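Prolix: what changed when we stopped resetting the tray

3 July 2021

I promised in January that I would write up the sorting results once they stopped moving around. They have mostly stopped, so this is the write-up. It covers the part I worked on, the order in which the training attempts are run, and leaves the gripper calibration for another post.

Prolix is the name of our sorting project at the Birkett lab in Virnuvstead. The arm picks things out of a mesh tray and drops them in one of the boxes next to it. The objects are the kind of junk you would find under a bed or in a recycling bin: spiky balls, small plush toys, cans, bottles, cloth. Rigid things are easy for it. Cloth is hard, and cloth lying on top of other things is the hardest.

Until this spring we did what most people do. Before each attempt, someone laid the tray out again so that every trial began from a similar pile. It makes for clean comparisons. It also means the policy only ever sees piles that a person arranged, and people arrange piles in a certain way. We put the towel where it looks natural. We turn the cans so they don't roll. After enough of this the arm had learned a fair amount about our habits.

So we tried leaving the mess alone. Under the new scheme the arm starts each attempt from whatever the last one left behind. If it drops a ball back into the tray, the ball stays where it fell. If it drags a cloth across the toys, the next attempt begins with a dragged cloth. A person steps in after 25 attempts, or sooner if something has left the table. I have been calling these chained trials, for lack of a better name.

We collected 700 attempts each way, with the same objects and the same network, and then tested both policies on piles made by tipping a bucket into the tray. On hard objects there was no difference worth reporting. On cloth, the chained policy failed nearly 5 times less often per test session. I didn't expect a gap that size, and I spent two weeks looking for a bug before I believed it. There was one, in the logging, but it affected both sides equally and fixing it didn't change the result.

My best guess at the reason is dull. In the arranged trials, the cloth was almost always on top, bunched up, with an obvious place to pinch. In the chained trials it spent a lot of time half flattened or draped over something else, and the arm had to practice on that. We didn't make the model smarter. We gave it worse tables.

There are problems with this. Chained trials aren't independent, so the usual error bars are wrong, and I have treated each run between human resets as a single sample instead. That leaves far fewer samples than the attempt count suggests. Bad states can also stick. During one long run the arm kept going back to a grip it could not finish, and every attempt left the pile looking the same as before. We now have a rule that 2 identical failures in a row send it to a different object. It is a hand-written rule and I would like to be rid of it.

Placement is the other weak spot. The grasp may be fine and the cloth may still end up spread over the top of a box when it was meant to go in through the hole. We score that as a failed placement and a successful grasp, and I think that split is right, but it makes the summary tables harder to read. An earlier version of our scoring lumped the two together, and it hid most of what I have described here.

The reset code and the scoring script will go up on the Vurnitis page once I have cleaned out the hard-coded paths. The raw logs will take longer, as they need the logging fix applied to all the older runs. Next on my list is running the chained scheme with a second set of objects, mostly clothing, to see if the gap holds when there is hardly anything rigid in the pile. 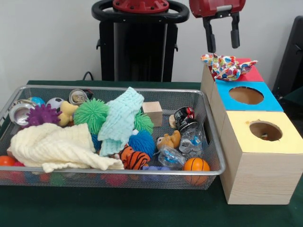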